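The Trial Month

by Dela Agbenyega

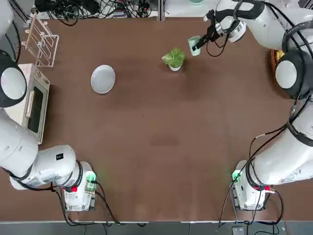

My sister Zubaida signed us up for the trial in the same week she quit coffee, and I still think the two things were connected. The company was called Bidudo, out of Flukton, and what they offered was a kitchen helper on loan for a month: two arms, one table, a woman to set it all up, and a bill of 382 a month afterward if you wanted to keep going. I said we had four arms between us already. Zubaida said mine didn't count before ten in the morning. So the arms came, white ones with black rings at the joints, and by the second day I was standing there in my socks like a kid at a zoo, watching the right one hold that mint-green cup of hers over the table, past the little plant. A green light glowed on each base. I didn't breathe. I wanted so badly for it to be good at this!

You have to understand about the cup. It was our mother's, the last of a set she bought in Stetdale when she was pregnant with me, and Zubaida had not let me wash it in eleven years. Not once. And now she was letting a stranger hold it.

"You could have started it on a mug from the gas station," I said.

"I want to know if it works," she said. "I don't want to know if it works on things I don't care about."

The arm moved across. It went slowly, the way you carry a sleeping cat, and set the cup down on the plate with one small click. Zubaida let out a noise I hadn't heard from her since high school. Then she picked the cup up, turned it all the way around, looked inside it, and put it back at the edge of the table.

"Again," she told it.

Marjatta Räsänen, the setup woman, came by on Thursday to teach us the rest. She was tall and tired and kept a pencil in her sleeve. She showed us how to save a job under a name, so that you could just say the name later and off it went. She showed us the red buttons and made each of us press one, hard, twice, until we stopped being shy about it. I liked her for that. I asked what the arms were bad at and she didn't even blink.

"Wet lettuce," she said. "Plastic wrap. Anything you'd swear at."

She was right about the lettuce (we tried it that same night, and I found a piece behind the radio in December). But the toast! I'd come down and say "Tuesday," which was the name we'd given the whole breakfast job for no reason at all, and the left arm would pull the oven door down by its handle while the right one went for the bread. It took forever. I could have made and eaten toast twice. I sat there every morning anyway with my chin on my hands and watched, and on some mornings Zubaida came down early and sat with me, and we talked. We talked about the house, and whether to sell it. We talked about Ruairí, who I'd almost married, and she told me she had never liked his shoes.

"His shoes?"

"They were always so clean," she said. "Where was he walking?"

I laughed until I had to put my head on the table, and the left arm stopped dead with the oven door half open and waited for me to sit up again. It did that whenever you leaned in too close. I thought it was the most polite thing I'd ever seen a machine do, and I told Marjatta so on the phone. She said she'd pass it on to the people in Flukton, who mostly heard about lettuce.

In the last week the right arm quit in the middle of a job. It had the cup in its grip, up in the air, and it just held on. I said the name again. Nothing. Zubaida had gone white. I called Marjatta and she talked us through it, one of us with both hands under the cup and the other working the release, and it opened, and the cup dropped maybe an inch into my palms.

Mine. I was the one underneath.

I stood there holding it. It was lighter than I'd thought it would be, all those years.

"Well," my sister said, after a while. "It could use a wash."

I took it over to the sink and ran the water until it was warm. Behind me I could hear her on the phone with Marjatta, asking what happened if a person wanted to keep them past the month, and whether the 382 covered the left one too.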